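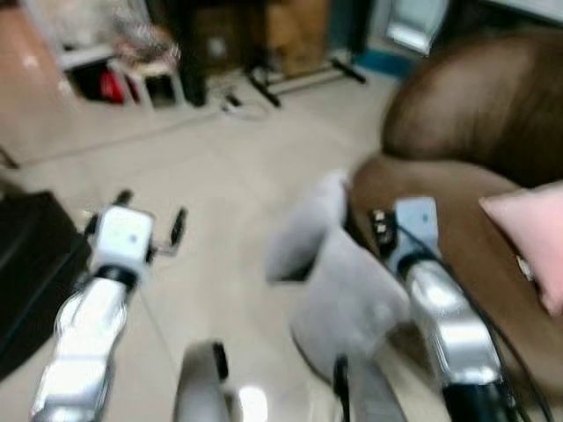

The Grey Thing

Josefien Goossens bought the sofa from Van Loon in March for 300 euros, delivery included. It was brown and rounded and bigger than it had looked in the shop. The men who brought it had to take the door off its hinges, and one of them put it back slightly wrong, so that afterwards it caught on the tiles.

Her sister Marit came to see it that weekend and walked all the way round the front of it with her coat on.

"It's very brown," she said.

"I wanted brown."

"You said green. On the phone you said green."

Josefien had said green. The green one had cost more, and the arms were thin. She went to make the coffee.

When she came back Marit had sat down and was holding the pink cushion on her lap. It had come with the flat. The label was still on it, sticking out at one corner, and Marit was bending it backwards and forwards with her thumb.

"Was this Mum's?"

"No. It was in the wardrobe when I moved in."

"Mum had one like it."

"Mum's was square too, but it had a zip."

They drank their coffee. Then Marit opened her bag and took out the grey thing, folded over on itself, and laid it on the edge of the seat between them.

Josefien had not seen it for more than 20 years. It was smaller than she remembered and a paler grey. It had been in the back of the car on every holiday. Their father used to call it the cat. Marit had slept with it over her face, and when Marit had gone off to school in the mornings Josefien had gone into her room and put her feet in it.

"Where was it?"

"In the box with the Christmas lights. I thought you should have it."

"It was yours."

"You had your feet in it all the time. I knew about that. It was warm when I got home."

Josefien picked it up by one end and the rest of it hung down. It smelled of cardboard. She put it back where it had been, and it slid a bit, and neither of them moved it.

"I'll have to wash it," she said.

"Thirty degrees. It'll go flat otherwise."

Marit left before it got dark. She had a long drive and didn't like the bridge. At the door she said the sofa was all right once you were on it, and then she had to pull hard to get the door past the place where it caught.
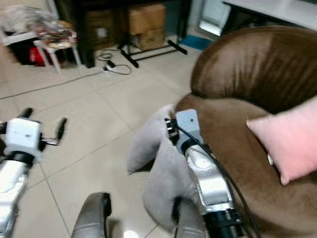

The brown sofa, with the pink cushion against the back and the grey thing over the front of the seat.

Josefien did not wash it that week or the week after. She moved it when she wanted to lie down and put it back when she got up. It never stayed on properly. She would come in from work and find half of it hanging towards the floor, and she would push it up again with her knee on her way to the kitchen.

In the summer the man from Van Loon rang to ask whether she was satisfied with her purchase. She told him about the door. He said doors were a different department, and gave her a number, and she wrote it on the back of an envelope and rang it twice without getting an answer.

Marit phoned on 14 October 2024. She talked for a while about her boiler. Then she asked if the thing had come out all right in the wash.

"Fine," said Josefien.

"It didn't go flat?"

"No, it's just the same."

She was sitting at the end nearest the window with the cushion behind her. While Marit went back to the boiler, she took off her shoes, reached over for the grey thing, and pulled it down over her feet.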